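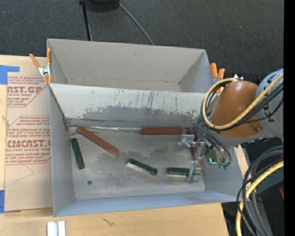 Who decides how fast a robot arm is allowed to move?
The people who set it up decide, using written safety rules called standards. They must check the risks first and write down what they find.

By Malsha Patwary
February
386 shares
2 comments

A standard is a set of instructions agreed by people who know a subject well. Robot standards say what has to be checked before a machine is switched on.

The check is called a risk assessment. It lists every way a person could be hurt. A gripper can pinch a finger. An arm can swing into somebody's head. A cable can trip a person who is walking past.

Each risk is then made smaller. The arm may be slowed down, or a fence put up. Parts that must stay still, such as a bin the robot picks blocks from, can be held in place with clamps.

At the Trikstead workshop there are four rules for visitors:

Stay behind the yellow line.
Tie back long hair.
Know where the stop button is.
Never reach into a bin while the arm has power – even if it is not moving.

A robot that is standing still may only be waiting for its next instruction. Asanka Selvanayagam, who runs the workshop, switches off the power and locks the switch before moving any bin. The key stays in her pocket until the job is done.

4 comments hidden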